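Search products Search Go
Research kit > Hand-held capture > Zarkelitz grippers

Zarkelitz hand-held gripper pair

I've been building these with Kamil Šimko for a while now, and the Zarkelitz pair is the version I'd happily hand to a stranger. You hold one gripper in each hand, do the job as you normally would, and the recording goes towards training a two-armed robot that was never in the room. No leader arms, no joysticks, and no robot time to book!

Each gripper has two curved, pale grey fingers on a white body, with a marker cube on its mount (all those black and white squares) for working out where the hand was and which way it was pointing. I like the cubes a lot – they're cheap to reprint, and a bumped one is easy to spot.

Most of our own testing has been kitchen stuff, and the mini fridge is the job I'm fondest of. Round fruit, plates on a wire shelf, a door that swings out where your elbow wants to be – it's a proper nuisance, and that makes it good data. 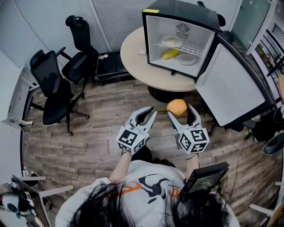 What we got out of it

Thảo Lại trained a policy on 144 fridge demonstrations and ran 100 trials on our two-armed bench. The fruit went fairly well. Plates were worse, mainly when the wrist had to tip under the shelf, and she's rerunning those in March with longer fingers.

What's in the box

Two grippers, two marker cubes, 5 spare finger pads and the Roritton calibration sheet. Storage holds up to 2000 short takes. Please do the calibration before your first session (I skipped it once and lost an afternoon).

Orders and loans go through Zarmeena Khattak at Wondport.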